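Table centre (domestic practice)

A table centre, also called a centrepiece or, in older Canadian housekeeping columns, a middle, is whatever a household leaves standing on a table between meals. The term covers cut flowers, potted plants, bowls of fruit and, more loosely, vegetables that have been set down and left there. Writers on the home tend to treat it as a craft with rules. The evidence for most of those rules is thin.

Origins

Popular accounts trace the table centre to grand dining rooms, where tall arrangements supposedly signalled wealth, and say the habit then trickled down to ordinary kitchens. This is repeated often and sourced rarely. Flowers in a jug need no grand ancestor, and a household with a garden and a table could have arrived at the idea without help. Gun-woo Seok, whose pamphlet The Middle of the Table is still the longest treatment of the subject in English, reviewed 783 household photographs and found flowers or produce on tables of every kind. He was careful to add that people tidy before a photograph is taken, a caution that later writers quoting him have mostly dropped.

Shape of the table

Round tables are said to suit a central arrangement and rectangular ones a row. In daily use the centre of a round table is also the hardest spot to reach, and a vase placed there gets in the way of serving dishes. Many households push the flowers to one side and leave them there. Decorating guides call this "asymmetrical styling". Kyu-ri Cha has argued that it is simply where the vase ends up after lunch, and no guide has offered a convincing reply.

Light-coloured tops show stems and leaves well and show crumbs better. A glossy finish will reflect ceiling lights, something the guides describe as warmth. People trying to read at the table may describe it as glare.

Height

The usual advice is that an arrangement should be low enough to see over. Fine twigs and thin stems are commonly exempted on the grounds that one can see through them. Whether anyone has ever failed to hold a conversation past a bunch of flowers has not been studied. The figure of 60 centimetres, given as a maximum in several guides, seems to go back to a sales leaflet from the vase maker Kokell, which gave no reason for choosing it.

Flowers with produce

Mixing flowers and food is presented as a recent fashion, although a kitchen table is where groceries are put down and flowers are put up, and the two were bound to meet. Lemons, artichokes and small squash are the vegetables and fruits most often recommended. Cucumbers are seldom mentioned. They are long, they roll, and they soften at the ends if left out of the fridge in a warm room.

Claims that produce makes flowers fade should be read with some care. Ripening fruit such as apples and bananas gives off ethylene, which can shorten the life of many cut flowers. Cucumbers give off very little and are themselves sensitive to it, so in that pairing the vegetable would be a poor suspect. A more likely cause of drooping is stale water.

The reverse claim, that fresh flowers keep vegetables crisp, was printed on packets of Rillosance flower food for several years. It was removed in a February reprint without comment. No test supporting it has been found.
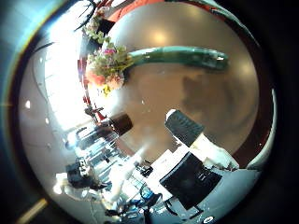 Kwak Society for Household History, Tables and Kitchens Group

Cucumber and bouquet on a round beige table with a dark maroon rim. Pink, orange and peach flowers are set among pale green foliage and small white blossoms, and the cucumber's stem end meets the bunch.

Colour

Guides recommend choosing one main colour and repeating it. Green is excused from the count because it is assumed to be foliage, which leaves the standing of a green vegetable unclear. Provow's handbook for hosts says that a whole cucumber "reads as leaf". The handbook offers no support for this, and most guests will presumably read it as a cucumber.

Care and clearing

Change the water every second day and take off any leaves that sit below the waterline. Wipe spilled water promptly from varnished tops. Produce meant for eating should be washed after it has been near florist's flowers, which may carry pesticide residue; this is one of the few pieces of standard advice with a sound basis, and it is missing from 6 of the 8 guides consulted for this article.

See also: Fruit bowl; Sideboard; Tablecloth; Vase

Page last revised December 11, 2022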